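Taped sorting tables: FAQ

What goes under the tape?
Brown cardboard. Desside stocks sheets 5 mm thick.
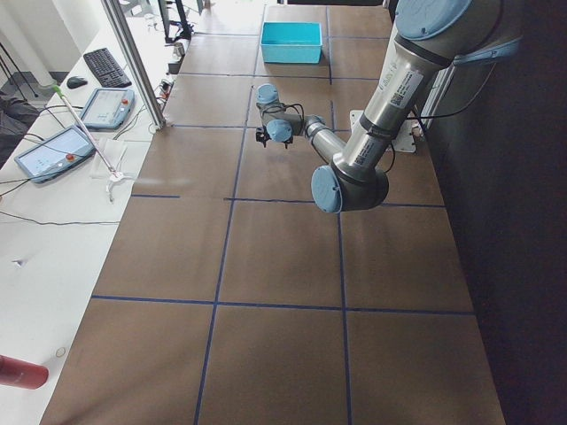

Pulora asks whether bare tabletop would do. It will, but adhesive residue builds up.

Where do small toys go?
In a blue bin, one type per bin. Toy cars go in last.

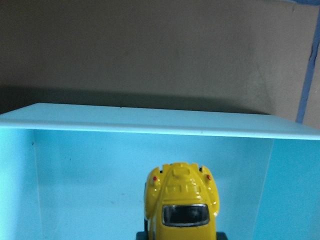 Lift them out by the sides. Set each one down inside a cell, clear of the tape.
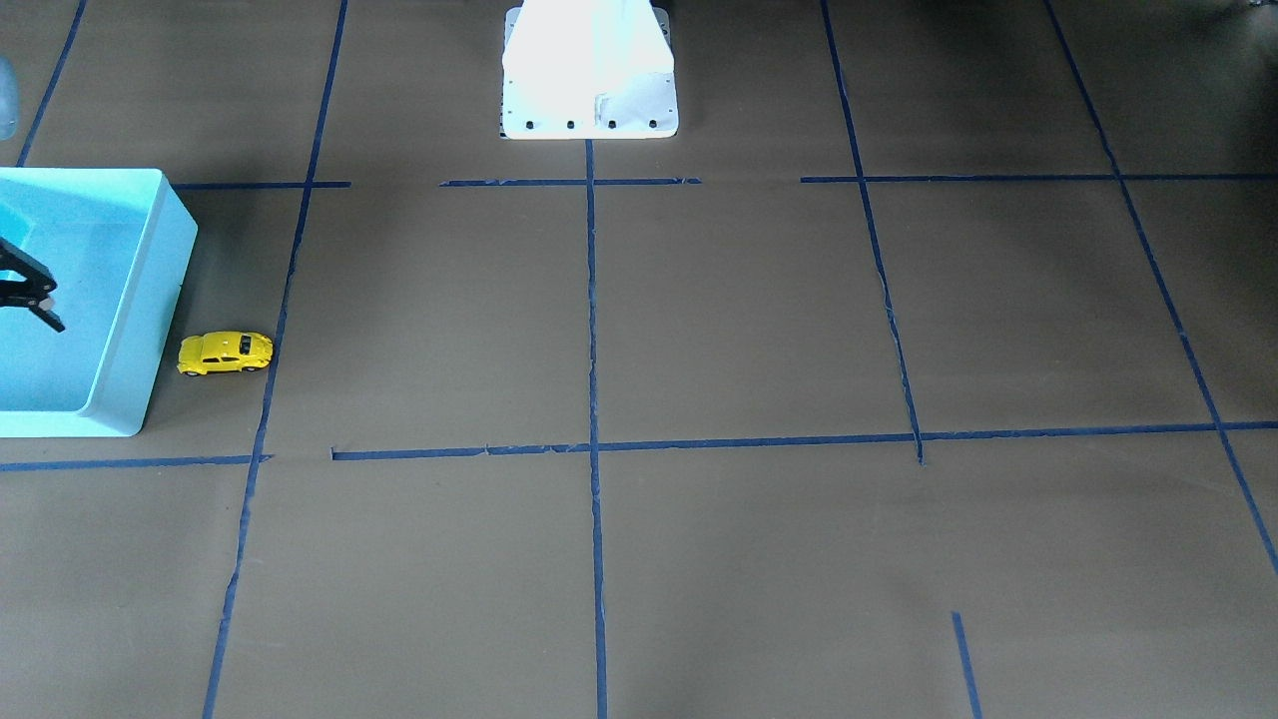 Yellow car in the cell beside the bin.

When is tape replaced?
When an edge lifts. Allow around 20 minutes.
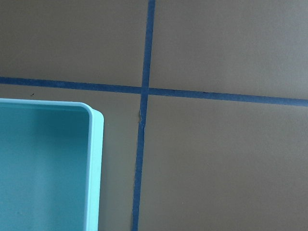

Tape crossing, wrinkled edge.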